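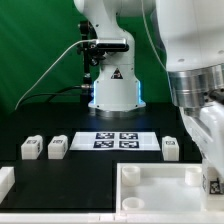

Table Surface and Backdrop in a Shared Bench Room

Home Projects Reports Staff Contact

February 14, 2024
By Nele Van Beek and Uthai Chareonsuk

1. Purpose

The bench room at Skernum had a glossy white tabletop and a bare painted wall. Both caused trouble in recorded work: the top returned bright spots from the ceiling lights, and the wall was close in tone to most of the white equipment. Our task was to choose a new surface and a new background within a budget of 300 euros, and to install both without closing the room for more than one day.

2. Choice of surface

We compared a gray matte film, a black matte film and a black matte paint on small test boards. Each board was placed under the ceiling lights and viewed from seven positions. The gray film still showed a pale patch when viewed from a low angle. The two black boards were close to each other. We chose the paint – a film edge lifts when clamps are moved over it.

The top is now matte black throughout. White parts standing on it have a clear outline down to the base. Dust shows more than on the old top, so a dry cloth is kept on the shelf.

3. Choice of backdrop

The backdrop is bright green cloth from Nollberg, 153 cm wide. Blue was ruled out early, as some lights in the room are blue. Green also keeps white and black cables easy to follow where they pass in front of it. The cloth hangs from a rail with the lower hem weighted. Fold lines from the package were still visible after a night on the rail and had to be steamed out.

4. Installation

The old top was sanded and given two coats, with a night of drying between them. Mehwish Dhanial marked the clamp positions beforehand with tape. One strip was painted over by mistake and cut free with a knife, which left a mark 50 mm long near the back edge. It was filled and repainted.

5. Remaining points

– The paint has not been tested against solvent cleaners. Use water only.
– Square black-and-white markers should keep their white border, or they merge with the tabletop.
– The cloth should be checked for fading in December.

Supervisor: Ans Verhoeven. The rail was lent by Þórarinn Egilsson.

Contact the project office | © Skernum student projects | Back to top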